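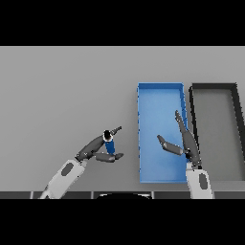 A blue tray and its neighbor, side by side on a gray tabletop.

Print this page | E-mail this to a friend

Which Brallska collection should I start with?

Ivone Pimentel
Okay, so my cousin lent me a beat-up issue of Brallska over the summer and I'm hooked. It's the one where the lighthouse keeper finds out his brother has been working for the Moth Baron, and then it just stops on a cliffhanger! I want to read the whole thing from the beginning, but the shop in my town has two different fat paperbacks, both with "Volume 1" on the spine, and the guy at the counter had no idea. One is in color and has 155 pages. The other is black and white and a lot thicker. I can only afford one this month. Which has the early stories, and does either include my lighthouse issue? I'm going back Thursday after work.

Junaid Bajwa
Get the black and white one. I've had mine for years — the spine is cracked in 5 places and I still pull it down every winter. It starts right at issue one and goes straight through, backups and letter pages included. The color book is the relaunch, when Zernano took over the art and they gave everybody shoulder pads. I like it fine, but it assumes you already know who Voicu is and why he won't go near the harbor. Your lighthouse story is close to the end of the thick one. The cliffhanger does get resolved, and I won't say how. The paper is cheap and some of the night scenes printed muddy, so flip through the copy before you pay.

Cleiton Queiroz
color one is better. old art is stiff

Usman Lodhi
I'd go with Junaid, with one warning. The black and white book leaves out the two-part crossover with Bandance, I guess over rights. You'll hit a page where Voicu suddenly has his arm in a sling and no one mentions it. If that bugs you (it bugged me a lot), look for the crossover in the back-issue bins. I paid 70 cents for the first half and had to hunt a good while for the second. Read them right after the carnival story and it all lines up.

Print this page | E-mail this to a friend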